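Household Notes
Opinion: The Case for Folding the T-Shirt Properly
By Tyyne Rissanen, Plirudora Institute for Household Practice, Grermont
2020-12-20

Instruction in laundry care has long favored the dress shirt. The T-shirt, worn far more often in most homes, receives a line or two at the end of the leaflet. It is the position of this column that the order should be reversed.

In October our Mosville branch reviewed 119 written household routines submitted by its members. Only nine mentioned T-shirts at all. Several advised readers to "fold as usual," a phrase of little use to a person who was never shown how.

A printed shirt deserves particular attention. Metallic lettering should be kept away from a hard crease, and the sleeves should be drawn out before the first fold is made.

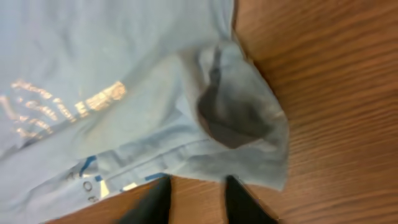 Light blue cotton with a gold print, spread out and still rumpled.

The collar is the proper starting point. It is the firmest part of the garment, and the printed wording inside the neck shows at once which way the shirt is facing. Members are advised to find the collar first, lay it away from the body, and work down toward the hem with the flat of the hand. A shirt lifted by the middle gathers into a ridge - and the ridge must then be undone.
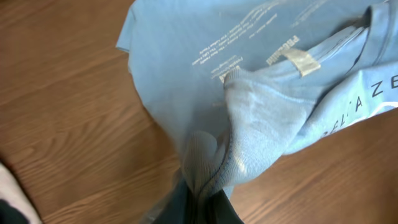

On the Matter of Time

My colleague Lenni Salminen has argued in these pages that folding T-shirts is wasted effort and that a deep drawer will serve. His view has supporters, and a drawer is certainly quicker to fill. He does not account for the morning, when the whole drawer must be turned over to find one shirt. Careful folding of a family's weekly load takes roughly 30 minutes, and the Hämäläinen course allows 45 for beginners. Neither figure seems to this writer an unreasonable demand.

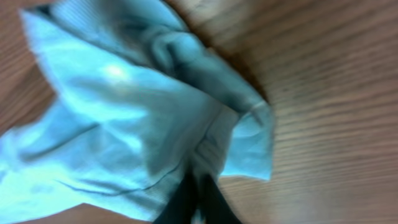
Folds and creases in pale blue fabric on a wooden surface.

The Institute should add a full page on T-shirts to its next leaflet, placed ahead of the section on dress shirts. Members who agree are asked to write to the Grermont office before the text is settled.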